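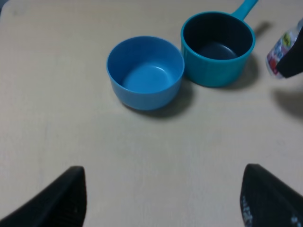

Fig. 1. Blue plastic bowl and toy saucepan on a tabletop.

Live Games and Player Communication
Unit 3 handout: Writing and reading update notes
Instructor: Mal-soon Yeon
9 min read

This handout goes with the lecture on patch notes and the workshop that follows it. Read it before you come to the workshop. The terms in bold in the slides are used the same way here, so I have not defined all of them twice.

1. What update notes are for

An online game changes many times after it is released. Each change goes out in a build, and most builds go out with a set of notes. The notes have several groups of readers who want different things. Regular players want to know whether their character, weapon or farm still works the way it did. Players who stopped months ago want to know whether there is a reason to return. People who run fan wikis want exact numbers. Support staff want a page they can send to someone who has written in with a problem.

Most weak notes are written for only one of these groups, usually the first. A line such as "Adjusted the Lantern Shield to be more in line with other shields" tells a regular player that something moved. A wiki editor can do nothing with it, and a returning player doesn't know what a Lantern Shield is.

2. The running case: Trumisska

We use the co-op game Trumisska all term, so the background is repeated here for students who joined late. Trumisska is a town-building and expedition game for one to four players. Players keep a harbor town running, then sail out to collect materials and come back. The studio is Luvley. The in-game cooking and trading system is called Mirani, and the large expedition map added in May is called Tandden.

The Tandden update is the one we take apart in the lecture. Its notes ran to 3,110 words on a single page. The new map was described in the first two paragraphs. A change to storage, which affected every existing save, came near the bottom under "Miscellaneous."

The storage change read in full:

"Town storehouse capacity has been changed from 1,000 to 700 per material. Excess will be handled on login."

Work through what a player would ask after reading it.

- Does "excess" mean everything over 700 is deleted?
- Is it sold, and if so at what price?
- Does it apply to food made through Mirani, or only to raw materials?
- In a shared town, whose login counts?

In the build itself, excess material was moved to an overflow chest on the dock and could be taken out at any time. Nothing was lost. The notes did not mention the chest, and the forum thread on the subject became the longest one of the month. A follow-up post explained it, but many players had by then spent their stock on things they did not need.

The design change was reasonable. Full storehouses meant that experienced players had little cause to go out on short expeditions. We are looking only at how it was announced.

3. Order

Sort entries by how many players they touch and by whether a player has to do something before logging in. Use this order unless you have a good argument for another one:

a. Anything that needs action before or at the first login
b. Changes to saves, storage, currency or progress
c. New content
d. Balance changes
e. Fixes
f. Known issues

Studios often object that new content should come first because it is what sells the update. That is a fair point for a trailer or a store page. In the notes, a short line at the top linking down to the new content does the same job and leaves room for (a) and (b).

Known issues go last but should never be left out. If a problem is already known when the build ships, listing it saves players the time of reporting it.

4. Wording a single entry

An entry has up to four parts: what changed, the old value, the new value, and the reason. The first is always needed. The values are needed whenever there are values. The reason is optional for fixes and expected for balance changes.

Weak: "Rowing has been improved."

Better: "Rowing now uses the same amount of stamina in both directions. Before this update, rowing backward used more, which was a bug."

Weak: "Reduced the power of smoked fish."

Better: "Smoked fish no longer stacks with other Mirani meals. Players were eating it along with every other food, and the rest of the menu was being ignored."

Some points on wording:

- Use the name the player sees on screen. Internal names get into notes more often than you would expect, and they confuse everyone outside the studio.
- Say "increased" or "reduced" with a direction the reader can check. "Adjusted" and "tuned" hide the direction.
- Write "fixed" only if the team believes the problem is gone. If the change is a partial one, say what can still happen.
- Keep jokes out of entries that take something away from the player. They are fine in fixes.
- One change per entry. If a line contains "and also," split it.

5. Livestreams and notes together

Many studios now preview an update on a developer stream before the notes are out. Luvley showed Tandden this way. Streams are good at showing movement, art and mood. They are poor at carrying exact information, and details mentioned in passing are repeated later in ways the speaker did not intend.

During the Tandden stream a designer was asked whether old ships could reach the new map. The answer was "they should be able to." In the final build, the smallest ship could not. The notes did say so, but players who had watched the stream did not check.

If you are preparing someone for a stream, give them a one-page sheet with confirmed details, unconfirmed details and subjects to avoid. After the stream, post a written recap on the same page where the notes will appear. If an answer given on stream turns out to be wrong, correct it in the recap with a direct statement, including what was said.

6. Reading notes as a researcher

For the term paper you will be reading notes as evidence. Be careful with them. They record what a studio chose to announce, and unlisted changes are common. A long list of fixes may mean a troubled build or simply a team that writes everything down. When you compare two updates, check whether the same format was in use for both. Luvley merged its "Balance" and "Fixes" headings after Tandden, so counts taken across that point do not match.

Save a copy of any page you cite. Studios edit notes after posting, often without marking the edit.

7. Workshop task

Work in groups of 3. Each group gets the "Miscellaneous" section from the Tandden notes as it was first posted.

Step 1. Sort every entry into the order in section 3. Mark any entry you can't place.

Step 2. Rewrite the storehouse entry so that all four questions in section 2 are answered. Keep it under eighty words.

Step 3. Pick two other entries and rewrite them. Where the original gives no values, leave a blank and write down who at the studio you would ask.

Step 4. Swap with another group and read their version as a player who has been away since before the update. Write down the first thing you would still have to look up.

Bring one printed copy of your rewrite for me. Groups that don't finish step 4 can hand it in at the start of the next lecture.

Handout updated November 16, 2023

Contact: Mal-soon Yeon, course office | © Live Games and Player Communication, course materials | Back to top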